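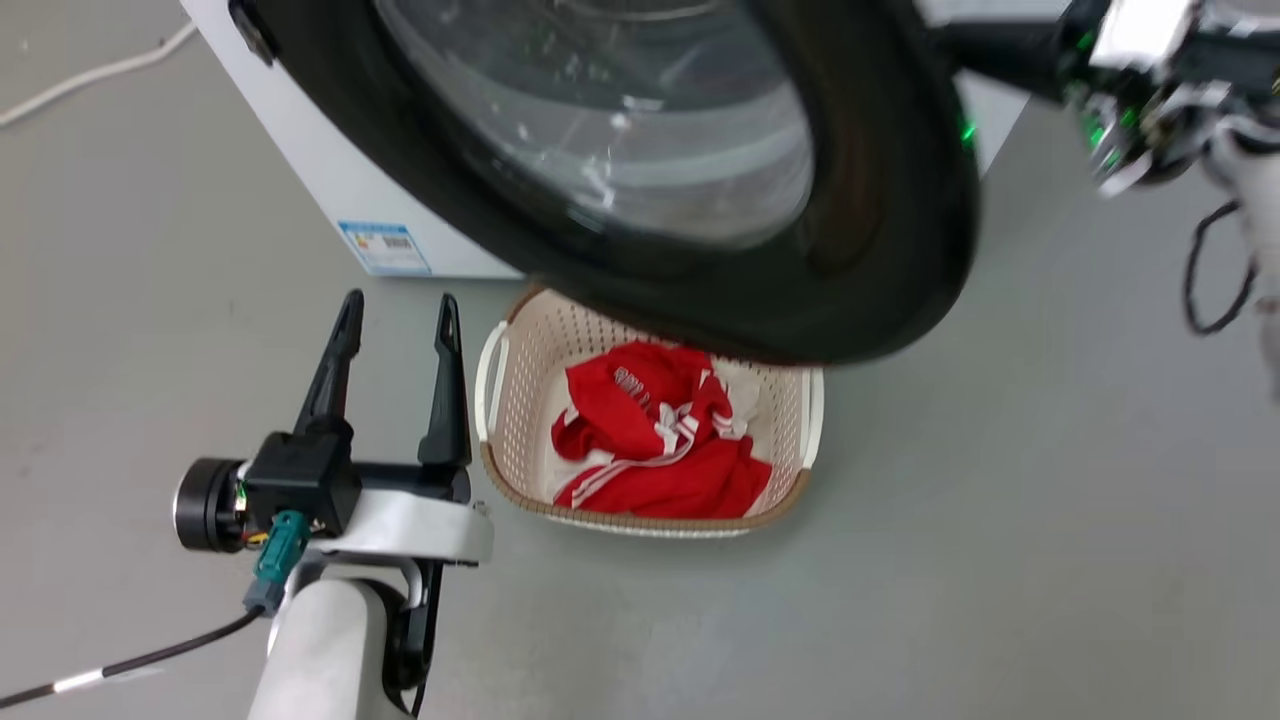

Loading test: door open, basket below, left gripper open beside it.

Reviews > Research tools > Manipulation

Review: Trultum, a retry method for two-armed household robots

Tue 24 September
By Tassanee Srisuk

Trultum is a training method and a small software package that goes with it. It is meant for labs that already have a two-armed robot with parallel grippers and a set of recorded demonstrations. The claim in the paper, by Kanyarat Nuchit and colleagues, is that a policy trained this way can tell when a grasp has failed and try again without a person stepping in. I used it for three weeks on laundry loading and this is what I found.

The idea is simple enough. Ordinary imitation learning copies what the operator did. If the operator never dropped a sock, the robot has no idea what to do with a dropped sock. Trultum takes the demonstrations you have, cuts them at the points where the gripper closes, and asks you to record short extra clips that start from a bad position: cloth slipping, a finger on the rim of the basket, the door half shut. A second, smaller network is trained on these to judge whether the last step worked. When it says no, the policy goes back to the previous cut point.

Setting up took two days. The installer went through without trouble on our machine but the calibration tool expects the cameras in a fixed order and does not say so. We had them the wrong way round and lost an afternoon. The manual is short, and the section on cutting demonstrations is good. The section on arm limits is one paragraph and a table with two blank cells.

We recorded 86 full demonstrations and then 57 of the short clips. The short clips are dull to make. You place the arm badly on purpose, start recording, recover, stop. I would set aside a day and share the job between two people.

The task was to take one garment from a plastic basket on the floor under the door, put it in the drum and close the door. The basket has to sit close to the machine for both arms to be useful, and that means the open door hangs out over it. This is the awkward part of the whole task. The arm has to come in from the side, and plain imitation learning tends to drive straight up into the door rim.

We ran 100 trials with each policy. The baseline, trained on the full demonstrations only, finished 57. With Trultum it was 86. Most of the gain was in picking up. Where the baseline closed on nothing and carried on to the drum with empty fingers, the Trultum policy usually stopped and went back down. It did this up to three times before giving up, and you can change that number in the settings.

The door was less of a success. Of the 14 trials it failed, 7 were door failures, where the right arm pushed the rim off line and the latch did not catch. The judging network called most of these a success. I think the cause is that a door nearly shut and a door shut look much the same from the head camera. The authors say in the paper that they only tested cloth and cups, so this is fair warning. Adding more door clips helped a little. We did not run the full set again after that, so I have no figure for it.

Thin fabrics were also poor. A sports shirt in a loose heap is easy to pick up, there is plenty for the fingers to close on. A pillowcase lying flat on the bottom of the basket is not, and retrying the same grasp three times does not change that. Trultum repeats a step. It does not look for a different way of doing it.

Speed is acceptable. A clean run took the same time as the baseline. A run with retries could take twice as long, and the arm pauses before each one while the judge decides. You can shorten the pause but we saw more wrong calls when we did.

I also tried the Dudonico package last March on the same task. It handles doors better and comes with a proper planner, but it wants force sensors at both wrists and far more data. For a group with two plain grippers and a few days to spare, Trultum is the easier one to start with.

Good: clear method, works with demonstrations you already have, real improvement on picking up.
Bad: camera order not documented, judge is weak on doors, no help with flat cloth.

I will keep using it for pick-up tasks. For anything with a latch I would wait for the next version.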